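Home | Phones | Tablets | Repairs | Contact
Search this site Go
2 min read

Used phone intake check, Clarenero, Clindham counter
Checked by: Jerome Saludo, Wednesday

1. Screen: OK. Hairline scratch top left, no dead pixels
2. Battery: no swelling. Holds charge, 23 handsets done so far
3. Charge port: lint in 3 of the Lekel units, cleaned, recheck tommorow
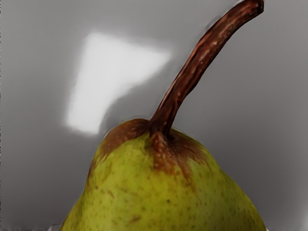

Green pear, close up on the stem.

4. SIM tray: one stuck, Bautista model. Dont force it, pass to Rogelio Ambrosio
5. Cameras: front and back, focus ok. Flash weak on unit 106
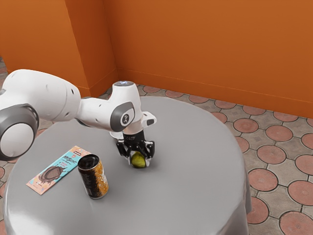
6. Factory reset: done, except 2 still locked to old accounts. Hold, do not shelve
7. Speaker and mic: test call made, bit crackly on the Bautista. Retest after tray is sorted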